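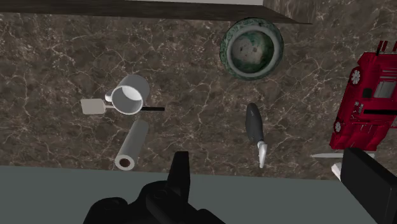

What happens to the people when the machine comes in? They mostly end up doing the bits it can't, for the same money, and those bits get described to them as the interesting part.

Notebooks > Work > 2018

Friday, March 16, 2018

Long day. Senyo Amegashie came down at nine with his laptop to tell us about Temo. We all had to stand, the chairs having gone up to the training room. Temo is going to take over the sorting of house-clearance stock, starting with kitchenware, and the first bench goes live in July. Until then it practises on a computer, picking up bowls and mugs and spatulas that don't exist. Delali asked how it does with the ones that do. Senyo said the transfer was "very promising" and went to the next slide.

I've been on that bench 16 years. I'm not saying it's a craft. You pick a thing up, you look underneath, you feel round the rim for chips, it goes in a crate. But half of what I know is in my thumb, and I didn't see a slide about thumbs.

172 crates a shift is the target they want with Temo running. We were told it'll be two of us per bench where there are now seven, and the others "redeployed across Enusow". Merle Pomare wanted to know redeployed doing what. Exceptions, apparently. An exception is whatever the arm drops, can't get hold of or doesn't recognise. So toys mixed in with the pans, knives wrapped in newspaper, anything sticky. Merle said that was just Tuesday, and got a laugh, but she looked rotten afterwards and didn't finish her tea.

Evie Mottram is all for it. Her wrists are bad and she says if a machine wants to lift stockpots it's welcome. Fair enough. I'd feel better if anyone had promised her one of the two places.

Kwaku Adjei was at Plekum when they put theirs in. He says the lifting did get easier there and the talking stopped, everyone being spaced out along the line watching a screen each. He lasted until the second summer. I want to ask him more about the pay, he went vague.

Senyo's a decent lad and I think he believes it. I asked for the hours in writing and he said he'd look into that.

Missed the 5.40. Ring Merle tomorrow. Need bread, and bulb for the landing.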